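Die Robotik-AG Dikthorpe ist ein Schülerprojekt, das sich jeden Montag trifft und einen Roboterarm in der Simulation programmiert. Ich bin seit zwei Jahren dabei und schreibe den Artikel hier fürs Schulwiki, also bitte nicht zu streng sein! Gegründet hat die AG Wendy Pilkington, inzwischen sind wir 14 Leute.

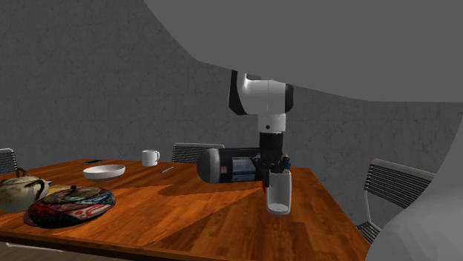 Aufgaben und Ablauf

Unser Übungsraum ist ein virtueller Esstisch mit Teekanne, Schale, Stift und Bechern. Der Arm soll einen weißen Becher greifen und sauber wieder absetzen - klingt leicht, hat uns aber den ganzen September gekostet. Obed Darko kümmert sich um die Greifpunkte, ich um die Bahnplanung (und das Fluchen). Bisher haben wir 1.908 Durchläufe gespeichert.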